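3.2 Sheer Curtains and the View from the Room

The second part of the study deals with sheer curtains. Opaque drapes and roller shades were treated in Section 3.1, and the two are hard to compare directly, because a sheer is rarely used to shut the light out. People hang one to soften the sun, to keep the neighbors from looking in, or simply because the window looks unfinished without it. Our interest was in what is left of the view once the panel has been drawn, and in how the answer changes with the weave and with the amount of cloth in the folds.

The household survey run in Zidville gave us 2,644 usable replies. It asked which rooms had sheers, how often they were moved, and what the person answering would change about them. The most common complaint was glare in the late part of the day. The second was that the panels did not stay where they were put. Several replies mentioned that a curtain pushed aside in the morning had crept back over the glass by evening, and a good number said they had stopped opening theirs at all.

We sorted the fabrics into three groups by weave. Fine voile has threads so close together that the eye reads it as a plain white haze. Marquisette and similar light nets have a small, even mesh. The last group, which we call open weave, has gaps that can be seen from across a room, often with thicker threads running through the cloth at uneven intervals. Test panels for the first two groups were sold under the Turex name. Open weave was the least common of the three in the survey replies but drew the longest comments, both for and against.

Fullness was the other factor. By fullness we mean the width of flat cloth divided by the width of the rod it hangs on. At low fullness the panel lies nearly flat and the view is dimmed evenly. At higher fullness the cloth doubles over itself, and the window is divided into paler and clearer strips. A person standing close to the glass tends to look through the clear strips and ignore the rest. A person sitting farther back sees a general glow with soft shapes in it - this was the effect most people said they had wanted when they bought the curtain.

Weave matters more when the sun is low. Light arriving near the level of the eye passes through the gaps in an open fabric almost unchanged, while the threads themselves also brighten, so outdoor detail is lost on both counts. Voile spreads the same light over a wider area and is judged less harsh, though rooms with voile were also described as flat or foggy. In the Plornska rooms, where the sessions were held in December, low sun was the usual condition and we did not try to correct for it.

Handling is seldom discussed in work on window coverings. An open weave panel has little body. It catches on rough edges and window hardware, and it shifts sideways when a neighboring fold is moved. The lower part is the most troublesome, as it bunches easily and hangs unevenly afterward. We asked people to draw each panel to a mark on the sill and then leave it alone for 30 minutes before rating the view on a scale of 0 to 100. Ratings given straight after drawing were less steady and are left out of the tables.

Figure 3 shows the window with and without cloth in front of the glass.
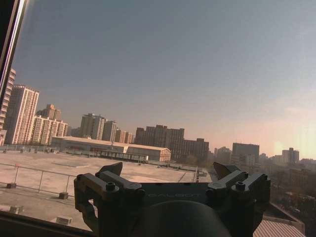
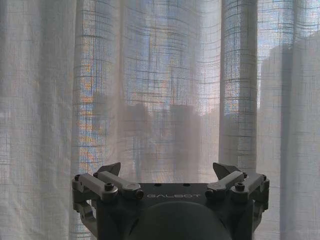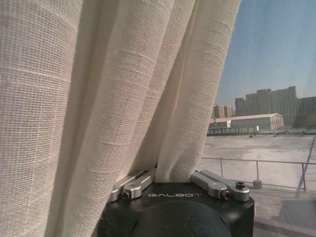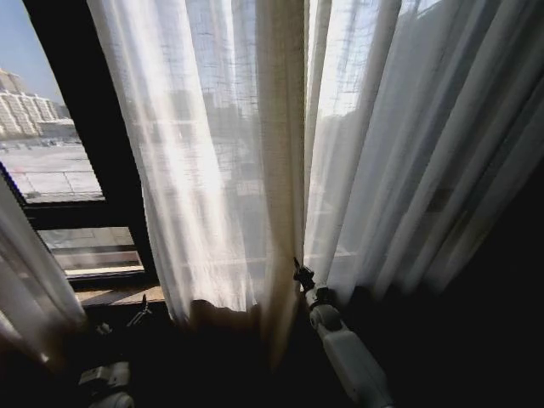
Figure 3. City buildings through bare glass (first picture) and through open weave sheer curtain (second). The third and fourth show the hanging folds and the lower part of the cloth.

Does a fuller curtain always give more privacy? In daylight it usually does, since more of the glass is covered by doubled cloth, but the gain is small once the folds already touch. After dark, with a lamp on inside, even a full sheer can be seen through from the street, and a lined drape or a shade is needed behind it.

Section 3.3 takes up the same fabrics after washing, when some of the open weaves had become shorter and the gaps less even.

Comments (3)

seidel_windows
Useful section. I hang these for a living and would have liked a word on hem weights. A light chain in the bottom hem cures most of the bunching.

Marlow77
Does the 0 to 100 scale mean 100 is a clear view or full privacy? I read it twice and still can't tell.

northroom
We have the open kind in our bedroom and I agree about the evening glare. Nice to look at though - I wouldn't go back to voile.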